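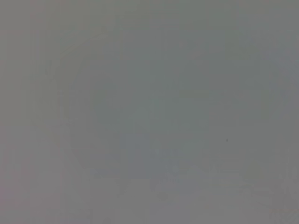
Home > Workshop > Kitchen > Tips > Ask us

Teaching an arm to spoon coffee beans: tips from the worktop

These notes are for people who already have a small arm clamped to a table and a second one, or a handset, to steer it with. Everything was tried on kitchen jobs, mostly moving beans, rice and sugar from one pot to another. We use a Brestico arm with a Flitesov handset, but most of it applies to any make.

Before you start

Wipe the wrist camera lens with a dry glasses cloth. Do it again after lunch. Then look at the wrist picture on the screen before you press record. If you can't make out the edge of a cup in it, stop and sort that out first. We once lost an afternoon's work by only watching the head view.

Fix the lights. Draw the blind and use the same lamp every time, or record with the blind up and down on purpose and keep a note of which is which.

Cover the table in something plain. White is good for dark beans. It is poor for clear plastic lids, which hardly show, so decide where the lid goes and put it back there between goes. A pencil tick on the table cover is enough.

Holding the spoon

Metal teaspoons turn in the grip. The thicker the handle the better. Close the gripper on the handle, lift, and give the arm a small shake with the handset. If the bowl of the spoon rolls over, let go and take it again further up. Don't try to correct it halfway through a scoop, or the arm will learn to do the same.

A strip of rubber band round each finger helps. Change it when it goes shiny.

Scooping

Come to the glass from the side and above, with the spoon already at the angle you want to go in at. Pause for a moment beside the rim, then go in.
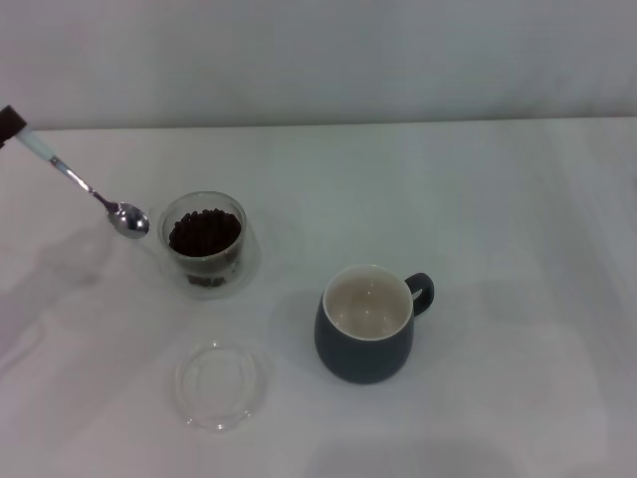

Keep the glass no more than two-thirds full. Any higher and beans go over the side on the way out, and any lower and the handle knocks the rim before the spoon has picked anything up. Double-walled glasses are awkward to judge from the head view, as the thick wall bends what is behind it. Steer by the rim.

Set the mug or bowl you are filling far enough away that the arm has to lift clear and travel. When the two stand close together it is tempting to drag the spoon across, and you end up with beans on the table. Turn the mug so the handle points away from the spoon's path.

Lift straight up, stop, then move across. Tip slowly. Wait for the last bean before you turn the spoon back.

How many goes

For one glass and one mug we had usable results from 200 recordings. The full set, with the mug moved about and two kinds of bean, came to 1,334, and we threw out 510 of those. Most were thrown out for hesitating. If you stop to scratch your nose with the handset in your hand, delete that one.

Stop after 2 hours. Your scoops get lazy and it shows.

Putting away

Beans that have been on the table go in a jar marked for practice. Don't drink them. Park the arm before switching off the power and loosen the gripper overnight, or the rubber takes a set.

Comments

Mitsuko Sugiyama
Would add: put the handset arm at the same height as the working arm. Mine was on a shelf and I kept going in too deep.

Amegashie
Does this work with ground coffee? Mine sticks to the spoon and I have to tap it on the rim.

Skevier
We tap as well. Tap the same number of times in every recording or it never settles on when to stop.

Amegashie
Thanks, will try two taps.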